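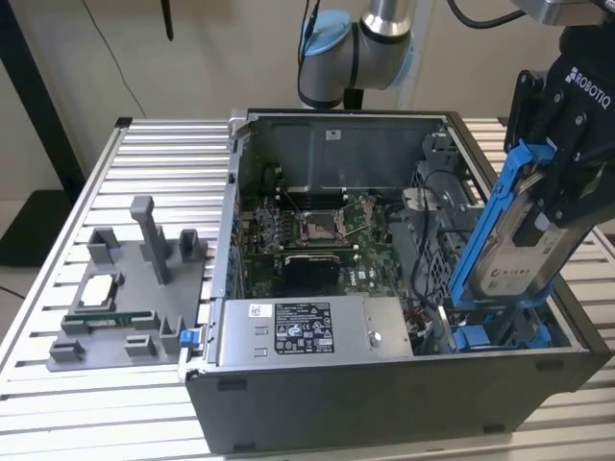 By Bouchra Salem, Covico
Posted November 8, 2021
For immediate release

BRARNSTEAD – Covico is opening its old-desktop bench to the public this week, and I've been waiting so long to type that sentence that I'm going to leave it right up top where everybody can see it!

If you've been to our counter on Fahmy Street you'll know us for laptops, mostly. Cracked screens, sticky keyboards, the charger that only works if you hold it just so. But the machines I love are the big heavy towers that live under desks, and starting now you can bring yours in and we'll open it up, clean it out, swap what needs swapping and give it back to you ready for a few more years of work. We're calling the service Prokov. (It was the name of a folder on my computer for most of this year and it stuck. I did try to come up with something better.)

The basic visit is $33. For that we take off the side panel, get the dust out, check the fans, test the memory and the drive, and write you a plain list of what we found, in everyday words, with a price next to each thing. You can take the list home and think about it, or take it to another shop if you like. Parts and extra work are on top, and we won't fit anything until you've said yes to it.

The job we expect to do most is the hard drive. A lot of office desktops, the ones with the dark cases and the green boards, keep their drive in a colored plastic carrier with rails down the long edges. Ours tend to be blue. The drive sits in the carrier, the carrier slides into the case, and you hardly need a screwdriver. Please don't throw the carrier away if you've been poking around in there yourself! We get towers in with the drive resting on the floor of the case, or taped to the power supply, and then we have to go hunting for a carrier that fits that exact model. If you've got a loose one in a drawer, bring it along with you.

About your files: we copy everything from the old drive to the new one before we do anything else, and you get the old drive back in a bag with your name on it. If you'd like it wiped, ask at the counter and we'll do it while you wait. If the drive is too far gone to copy, we'll call you and stop there until we've talked.

The other thing we're doing, and this is the part I've been bending everyone's ear about, is rebuilding donated towers. We have 100 of them promised from offices around Brarnstead that have moved over to laptops, and they come to us in every state you can think of. Some are complete. Some have the drive gone, or the memory gone, or nothing in the CPU socket at all, just the metal frame and the little lever sitting there. We strip the hopeless ones for parts and build up the rest, and the finished machines go on the shelf in the front window with a tag saying what's in them.

Efe Adeleke is running the bench and has set up the order of work, which I'll pass on for the folks who like this kind of thing (I do). The tower goes down on its side with the open side up. Photos first, so there's a record of where every cable went. Then dust, then memory, then processor, then the drive, and the graphics card stays put unless it's the problem. Power supply gets its label read and written down before anything new goes in, so we don't hand someone a card their supply can't feed.

"I'd sooner spend an hour on a good old tower than sell somebody a cheap new one," Efe told me when I asked for a quote for this release. "You open it up and you can see every part. You can get at it. That's a pleasure."

There will be bigger builds too. For people who edit video or play games and already have a case they're fond of, we're offering a full refit at $499, which covers a processor, memory, a new drive and the labor. Graphics cards aren't in that price and I'm not going to pretend I can tell you what they'll cost by the time you read this. If you have a card already and it's healthy, we'll keep it in and build around it.

What we can't take: anything that's been under water, anything with a swollen or leaking battery pack attached, and monitors of the old deep kind. All-in-one computers go to the laptop counter as before. Printers, no. I'm sorry. Please don't ask Efe about printers.

A few things to do before you come in, if you can:

Write your login password on a slip of paper, or set a temporary one.
Leave the keyboard, mouse and monitor at home, we have plenty.
Bring the power cord if yours is an odd shape.
Tell us if the machine makes a noise, and when. "Only in the morning" is useful to us!

Most cleanings and drive swaps will be done in three working days. Refits depend on parts and we'll give you a date when you drop off.

King-fai Fung, who started Covico and still does the books at the far end of the counter, sent me this line over lunch: "We had people asking for desktop work every week and we kept sending them home. I'm glad we've stopped doing that."

Nawal Benmoussa is handling the donated machines. If your office has towers sitting in a closet, she'll come by with the van and pick them up, and she'll leave you a signed sheet listing each one for your records. Take your files off first if you're able to. If you aren't, tell her, and those drives get wiped before anything else happens to them. We'll be collecting through March.

The bench is open during normal shop hours, Tuesday through Saturday, no appointment needed for a basic visit. For a refit please call ahead so Efe can sit down with you for a bit and go over what you've got and what you're hoping for.

About Covico
Covico is a computer repair shop in Brarnstead. We fix laptops, desktops and most of the things that plug into them. Prokov is our desktop cleaning, repair and rebuilding service.

Press contact
Bouchra Salem, at the Fahmy Street counter. Reporters are welcome to stop in and see a tower opened up, just let me know the day before. Donation pickups: ask for Nawal Benmoussa.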